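Itdale Toaster Library Says It Will Cut Waste. The Numbers Are Thin
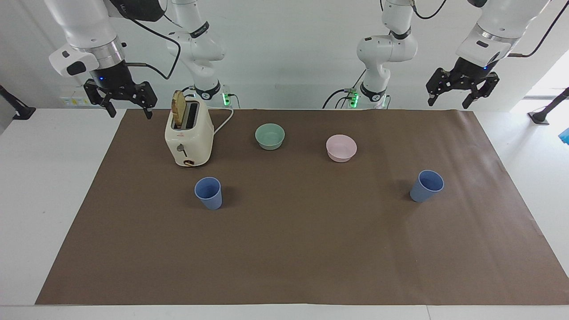
A lending scheme for small kitchen appliances opened in Itdale on 08/12/2023, with the promise that it would keep 3,000 toasters, kettles and mixers out of the trash over its first years. It's a big number for a town this size, and the people behind the scheme, a housewares firm called Fiden, have not said how they got to it. The idea is simple enough. Residents pay a small yearly fee, borrow what they need and bring it back when they are done. The toaster is the item Fiden talks about most, and the model it has picked is an ordinary one: a cream two-slot with a push-down lever, a round brown dial near the bottom and a little red logo on the front. Anyone who has bought a toaster lately will know the type. Whether anyone wants to borrow one is a different matter.

People tend to borrow things they use twice a year. A carpet cleaner makes sense, and so does a very large stockpot. Toast is breakfast, and for a lot of households it is breakfast every day. A family that returns its toaster after the loan period will need another one the next morning.

Fiden's answer is that the loans are aimed at students, renters between apartments and families whose own machine is out for repair. Imke Teuber, who runs the scheme for the company, said 82 people had signed up before opening day.

"We never said everybody in town would give up their toaster," Teuber said. "If somebody is here for a summer, they shouldn't have to buy one and throw it out."

That is fair, though 82 members and 3,000 rescued appliances are a long way apart. Asked how one turns into the other, Teuber said the larger figure counted repeat loans. In other words, the same toaster lent to ten people would be counted as ten toasters saved, which assumes that all ten would have gone out and bought a new one. Some of them might have used the oven. Some might have asked a neighbor.

The repair side of the plan sounds more useful. Fiden has a bench at its Cisneros Street store where residents can bring in a broken appliance and have it looked at for free, with parts charged at cost. Levers that won't stay down and worn-out cords are the usual complaints, according to Teuber. The bench was open for a trial period before the launch, and the company says 940 items came through. It did not say how many left in working order, and a request for that figure was not answered in time for this story.

There is also the matter of crumbs. Borrowers are asked to empty the tray before returning a toaster, and there is a $2 charge if they don't. Staff at the Skodari branch, where the loan shelves are, will wipe down each machine before it goes out again.

The yearly fee will be reviewed next August. Fiden says it will publish its first set of loan and repair figures then, with repeat loans listed separately.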